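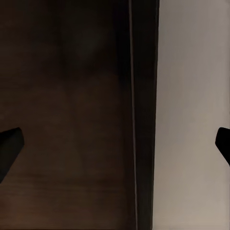

Slide 4 - grippers, keep it quick. Two candidates, Betach and Fotska. All sim so far, no hardware numbers today!! Say that first.

Same arms, same controller, 8 runs each on the living room task. Panya Phetsri set up the runs, thank her here.

Wrist view is dim close to dark wood. Left finger nearly dissapears. Ask Žydrūnas about lights.

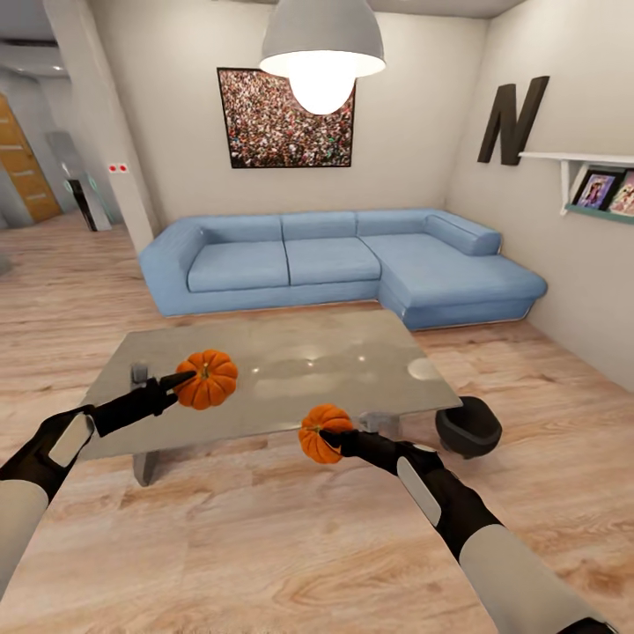 Pumpkins next. Small, ribbed, awkward to pinch - good test for slim fingers. Try 6 grip widths, then swap controller. Dont promise a winner before Monday.

Questions, 2 min max.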